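Home Reviews Workshop Tools Forum Contact

Filed under: Arms, grippers and cabling

Folis bolt-down cable kit for arm wrists: long-term review
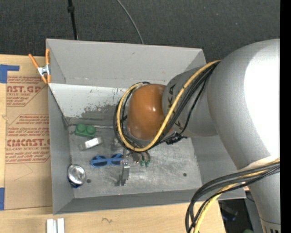
Does the kit stop cables snagging during bin picking? For wrist turns of up to half a circle it does, provided the slack is set with the arm at full reach.

We have used the kit at the Gernton shared workshop since February, on a second-hand arm picking mixed small items from a metal bin. The load is deliberately awkward: a toy brick, blue sunglasses, a drinks can. The kit cost 549 and contains 11 saddles, 2 spring returns, a bag of ties and a printed sheet.

Fitting took one evening. The saddles are well made and the screws are the right length, which was not the case with the Kavanagh set we tried before it. The printed sheet is poor. It gives a loop size for the wrist but does not say where to measure from, so we set ours by trial.

The yellow cable and the black bundle go round the wrist joint in one wide loop. A loop this size clears the joint but hangs low over the bin, and the tall walls limit how far the wrist can tilt near a corner. Smaller loops pulled at the connectors. The bin floor carries plenty of light scratches, so allow for a liner in your budget.

The ties are the weak part. We replaced 30 of them with wider ones from Itby -- the supplied type slips on smooth cable sleeve. The spring returns are stiff at first and need a second adjustment after a week of use.

For: solid saddles, sensible screws, spares sold singly.
Against: narrow ties, vague loop sizing, high price for a home build.

Worth buying for an arm that runs most days. For occasional use, buy four saddles and make the rest.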